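**Tesari TH-2 two-arm tidying unit - product page, updated with fault notice**

Status: available, ships from Wemmont. Read the notice before you power one up.

The TH-2 is our two-arm unit for home and light retail tidying. Shoes, folded stuff, small boxes. Five-finger style hands on both sides, head camera, runs off a standard wall outlet. Hire or buy. Spare fingertips sold in packs of 8.

**FAULT NOTICE - left hand, late release**

Affects units on firmware 311 only. Check the label inside the rear cover.

What happens: left hand closes on a shelf edge or strap, gets the open command, stays closed. Arm then carries on with its next move while still holding. Light furniture can tip. We've had four reports, all on low shelves, all left side. One rack came right over and cracked a skirting board. No one hurt.

Right hand not affected as far as we can tell. Still testing.
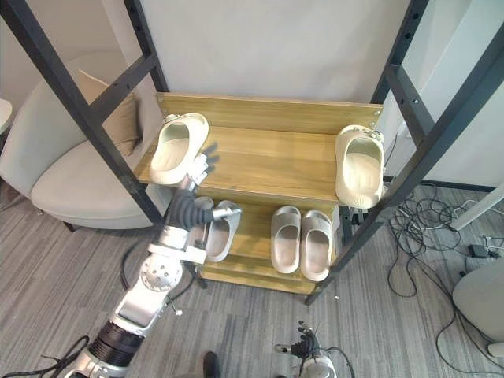 **Wemmont, September 10, 2025**

Shelf work with slides, left fingers curled round the front of the lower section. This is the reach to watch. Hand is in close under the upper shelf, not much room to back out if the fingers don't open.

Lensa Ayele ran the bench tests on the release. More than 1,538 open/close cycles on the left hand, fault showed up mostly when the wrist was rolled and the fingertips were loaded sideways. Flat grips were fine. Looks like the hand reports "open" off the motor position and never checks the tendon. Fix is in the works, no firm date but aiming for December.

**Until then**

- Keep the e-stop in your hand for any shelf job. Not on the table, in your hand
- Furniture under the arms gets fixed to the wall or weighted
- Speed setting to LOW, both arms
- Kids and pets out of the room
- Cables clear of the floor in front of the unit, you may need to get in there fast

If the hand sticks: hit the e-stop, wait for the arm to settle, then use the manual release on the inside of the wrist. Dont pull the fingers back by hand, you'll strip the tendon and thats not covered.

**Parts and swaps**

Free left hand swap for anyone on 311 who wants one now. It's the older Koech hand, slower and a bit weaker on thick soles, but it lets go. Silholm wrist adapter included. Takes one person and a hex key, unit must be unpluged.

Hire customers - call and we'll send a replacement unit, no charge for the days you lose.

Contact Emlyn Jenkins at the Wemmont service desk. Have your serial number handy, and the colour of the cable tag on the left arm.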